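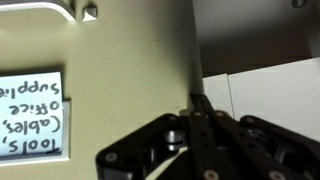 Can a Robot Put Away the Stapler?

Think about the last time a grown-up asked you to put something away. Maybe it was a pair of socks, or a box of crayons, or that one puzzle piece that had been living under the couch since June. You probably grumbled a bit, walked over, pulled open a drawer, dropped the thing in and pushed the drawer shut with your hip. It took you a few seconds and you were most likely thinking about lunch the whole time.

For a robot, that same little job is a mountain! Let's climb it together, slowly, because there is a lot to look at on the way up.

First, which drawer?

You can read a label that says "Tools, cables, office supplies" and know right away that a stapler belongs there, even though the word "stapler" isn't written on it. You know a stapler is a sort of office thing. A robot has to find the label, work out the letters (and handwriting is messy, as your teacher will tell you), and then make that same jump from "office supplies" to "stapler." And if the robot's camera happens to be tipped over, the words can come out upside down. Try turning this page around and reading it that way - it's harder than you'd think.

Next, the pulling

Drawers are sneaky. Some slide if you so much as breathe on them, and some stick, and some come flying out and bump you in the tummy. Your fingers feel all of that and your arm changes how hard it pulls before you've even had time to think about it. A robot arm is strong, but being strong isn't the hard part. The hard part is pulling just enough, in a straight line, and stopping at the right moment. If the arm pulls even a little bit sideways, the drawer can jam.
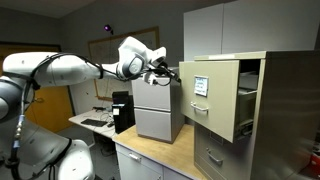

Are robots doing chores in people's homes yet?

A few simple ones, such as vacuuming the floor or mowing the lawn. Jobs with lots of different steps, like tidying a whole bedroom, are still too hard for most robots to do by themselves.

So why is vacuuming easier?

A floor is mostly flat and it stays where it is. A robot vacuum can bump into a chair leg, back up and try again, and no harm is done. Now think about your kitchen. There are cups that break, bags that flop, lids that twist and lids that pop, and somebody has always moved the sugar. Every home is different, too. A robot that has learned one kitchen very well can get muddled in the one next door.

How do robots get better at it?

They practice, the same way you did when you learned to tie your shoes. Often a person guides the arm through the job many times over, and a computer saves every move. Then the robot has a go alone, and the people watch what went wrong and help it try again.

Something to try at home

Put on a thick pair of oven mitts, close one eye, and ask a friend to hand you 3 small things to put in a drawer. No peeking with the other eye! Then do it again with bare hands and both eyes open, and see which go was faster.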